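Speaker notes - Table reset at Pisdale: what the arm took over and what it left

Session slot: 18 minutes, then questions. Speaker: Yakubu Haruna. Slides by Halina Jabłońska.

Slide 1. Title

Wait for the doors to close. Give name and role: operations lead for the staff dining rooms at Pisdale. State that the talk covers staffing and task changes. Anyone who came for control theory should talk to Halina afterward.

Slide 2. The site before

Pisdale serves 366 people at lunch. Before the project, table reset was done by 13 attendants on rotating shifts. Reset means everything between one diner leaving and the next sitting down: clear, sort, wipe, lay.

Reset was never anyone's full job. It was spread across all shifts and written into no job description. When we asked people what it consisted of, we got different answers from the morning and the afternoon crews. Read two of them aloud if the room is awake:
"Cups, then plates, then whatever they forgot."
"You start with the pans so you have somewhere to put your hands."

Slide 3. Why simulate first

The vendor, Trelley, wanted to start with a physical arm in the dining room. We asked for a simulated room first. Two grounds for this. The attendants could comment on a plan before it was bolted to the floor, and a dropped cup in software costs nothing.

The simulated work was run on Nenent, the planning package Trelley ships with its cells. We recorded 1257 runs before September. Each run starts with a table in some state of disorder and ends when the arm has finished or given up.

Slide 4. Left-behind items

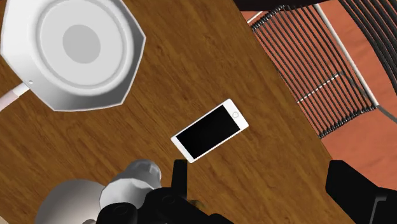

Phones were the first policy question, and it came from the attendants. Their existing rule was that a diner's property is not touched until a second attendant is present. The planner had no such rule. To the planner a phone was a flat object with a grasp width.

Three options were put to the crew:
- the arm treats a phone as an obstacle and works past it
- the arm moves it to a fixed spot on the table
- the arm stops and calls a person

The crew voted for the third. Management preferred the first, on cycle time. We went with the crew. Give the consequence plainly: the arm stops more often than it has to, and an attendant has to walk over. That walk is now a line in the task sheet. Before, it was invisible work.

Pause here. This slide usually gets a question about liability. Short answer: the property rule did not change, only who triggers it.

Slide 5. Mixed tables

A single-item table is easy to plan and rarely occurs. The useful runs were the ones with food, crockery, cookware, tools and personal items together, where order matters. 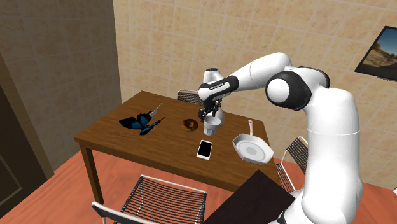
Simulated dining room: cup held by the rim, with bagel, phone, frying pan and utensils still on the table.

Points to make while this is up:

Order of removal. The attendants' order and the planner's order did not match. The planner picks by reach and clearance. Attendants pick by what is likely to spill or be asked for. We moved to a fixed priority list written by the attendants, with the planner free to choose only inside each level.

Food. The arm does not decide if food is finished. An attendant decides, at the table, by looking and if necessary by asking. No one on the crew wanted to give that up and we did not try to talk them into it.

Knives. Handled last, after the space next to them has been cleared. Halina has the grasp settings if anyone wants them.

Chairs. In the simulation they stay where they are put. In a dining room they do not. Attendants now push chairs in before the arm is released, which is an added task. Say so. An earlier version of this talk left it out and Halina was right to object.

Slide 6. What changed in the job

Go slowly. This is the slide people photograph.

Gone or reduced: repeat lifting of cups and plates, end-of-shift stacking.

Added: chair check, release button, response to stops, a short log entry for each stop.

Unchanged: wiping, anything involving a diner, all decisions on food and property.

The log entry was the least popular addition. The first form had too many fields and was filled in badly. It is now one line and a time. Compliance improved once attendants could see their own entries being used in the planning meeting.

Headcount: still 13. Hours per person unchanged. The agreement with the crew was that freed time goes to the serving counter, where the queue was longest. Do not claim a saving. There was none in payroll and we did not budget for one.

Slide 7. Training

Gondal ran the training, two sessions per shift group. Session one was in front of the simulator, with attendants calling the next item before the arm moved. It was meant as an introduction and became our best source of corrections. Most of the priority list on slide 5 came out of it.

Session two covered stopping the arm, restarting it and refusing to restart it. Stress the last part. An attendant can leave the arm stopped for the rest of a shift and does not need a supervisor's approval - this was written into the procedure at the crew's request.

Slide 8. Open items

Noise during the lunch peak has not been measured. Two attendants with long service find the waiting harder than the lifting was. Pay grade for the release role is under discussion with the staff side, and I can't comment beyond that.

If time is short, skip to the contact slide from here.

Slide 9. Contact

Leave up during questions. Priority list and one-line log form are available on request from Halina Jabłońska. Hand the microphone to her for anything on Nenent settings.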